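About Lostard

Lostard is a small school of home skills in Tullby. We teach adults and older teenagers the things which many of us did not learn from our parents: how to wash and mend clothes, how to keep a kitchen, how to read a gas bill, how to store food for the winter.

The school was opened by two sisters-in-law in the former Bustitz shoe shop. In the first year we had one room and 11 students. Today we have 165 students each term, and the shoe shelves are still on the walls because they are very good for jars.

Our courses are short. Most of them have 8 lessons, always in the evening, and you may join after the first lesson if there is a free place. We speak English in class, but many of our students speak another language at home, as we do also. Please do not be shy about your grammar. We explain slowly and we show with the hands.

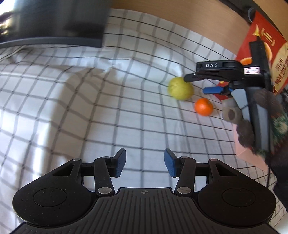
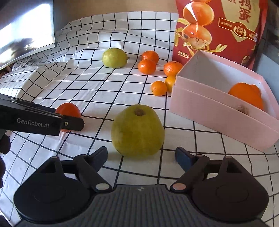 The laundry and mending course is the oldest one and it is still the most full. After it comes the course for preserves, which begins in August when the plums are cheap at the market. In the spring we offer a course about household money. It was asked for by the students themselves, and we were surprised how many people wanted it.

We do not give grades. At the end of a course you receive a paper with your name and the list of what you have practiced. Some employers, for example the Ó Conaill guest house on the other side of the river, accept this paper when they look for housekeeping staff.

The price of a course includes all materials. If you can not pay at one time, come to the office and we will make a plan with you.

You find us at 715 Mill Street, Tullby, on the ground floor. The door is heavy, please push. The office is open one hour before the evening lessons.

Page last changed: Nov 2, 2018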